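Getex publishes results of its gripper comparison on household objects

Skadari test room, 2024-04-30

Getex has published the results of a comparison of parallel grippers and camera positions for small robot arms, carried out at its Skadari test room during April. The full report and the data sheets can be downloaded free of charge from the company's website.

The comparison covered 10 combinations of gripper fingers, controller settings and camera placement. Each was put through the same set of kitchen tasks, and the whole programme came to 2000 attempts. The tasks were chosen by Getex engineers after talks with customers who had found that results from plain test blocks did not tell them much about cups, lids and racks.

One of the tasks uses a faceted mug and a wooden mug tree. The arm has to take hold of the mug, bring it to the stand, turn it so that the handle faces the peg and hang it there. Both items are used on a plain brown work surface, which is kept the same for every combination.

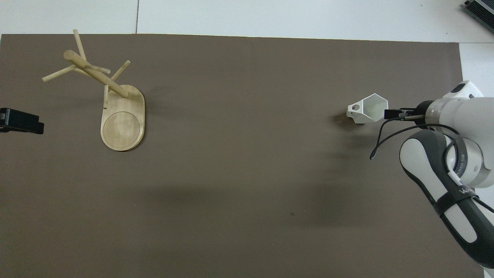 The mug task in the Getex comparison: a white hexagonal mug held in a black parallel gripper, with the mug tree on the brown work surface.

"A mug is a fair test because the hard part comes after the grasp," said Valbona Janevski, who led the work at Getex. "Most grippers will pick one up. What we wanted to know was how much the mug shifts in the fingers on the way to the stand, and whether the controller can still find the peg when it has shifted."

Two types of finger were compared. The first was the standard Getex finger, which has a flat face. The second, developed with the component maker Yin, has a shallow groove along the face and a softer pad. Both were fitted to the same gripper body, so that closing speed and force could be set to the same values.

The grooved finger gave the steadier hold on rims and handles. On flat-sided objects the difference was small, and on thin lids the standard finger did better, as the softer pad tended to fold under the edge. Getex will go on supplying both. Customers who handle mixed objects are advised to read the tables for each object before choosing, as the overall score hides these differences.

Camera position had more effect than the team had expected. Views from above made it easy to locate the mug but harder to judge the height of the pegs. A fixed camera set further back gave a better reading of height, though an arm could block its view of the handle at the moment it mattered. The best results in the mug task came from using both views together, at the cost of a slower control loop. The report lists the timing for each combination.

Controllers were compared at two settings. In the first, the arm follows a planned path from grasp to release. In the second, it corrects its path as it moves, using the camera views. The second setting was slower but coped better when an object had turned in the fingers. Getex has not yet tested it with moving objects - a conveyor trial is planned, but no date has been set.

The programme also included work with two arms. One arm holds an object while the other steadies, moves or receives something else. The starting layouts include stands that are upright and stands that are lying down, and the report gives separate scores for each. Attempts that began with the stand on its side took longer with every combination, and the choice of finger made less difference than the order in which the two arms were moved.

"We kept the awkward layouts in the main score," said Malou Toft, who was responsible for the test procedure. "If you only publish the tidy ones, a customer will find the others in the first hour."

Toft's procedure sets out how each object is placed, how long the arm is allowed and what counts as a completed attempt. A mug must stay on its peg after the fingers have opened and the arm has moved clear. A mug that hangs but is touching the work surface does not count. Any attempt stopped by the operator is recorded as stopped and stays in the tables.
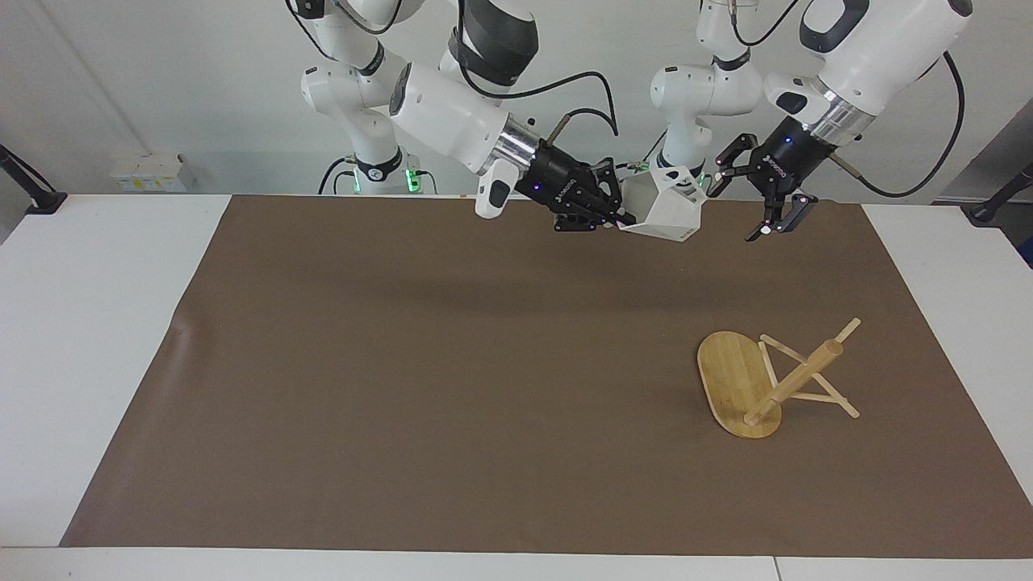

Availability

The report, the test procedure and the object list are available now. Recordings of 400 attempts are included with the download, among them failed and stopped attempts from each of the combinations. The files may be used for teaching and for in-house testing, provided the source is named.

The grooved finger set is sold under the name Sundico and can be ordered from Getex and its dealers. It fits the current gripper body without an adaptor. Owners of the earlier body will need a different mounting plate, which can be ordered separately. Existing controller settings can be kept, but Getex recommends lowering the closing force before first use and raising it in small steps.

Demonstrations of the mug task can be booked at the Skadari test room. Visitors may bring their own objects, which should be clean, empty and light enough for the gripper in question. The booking form asks for size and weight in advance.

About Getex

Getex designs and sells grippers, fingers and controllers for small robot arms. Its customers include training centres, laboratories and packing firms. Testing and customer demonstrations are carried out at Skadari.

Press contact

Questions about the report should be sent to the Getex press office through the contact form on the company's website. Technical questions about the test procedure will be passed to Malou Toft. Print-quality copies of the pictures are available on request.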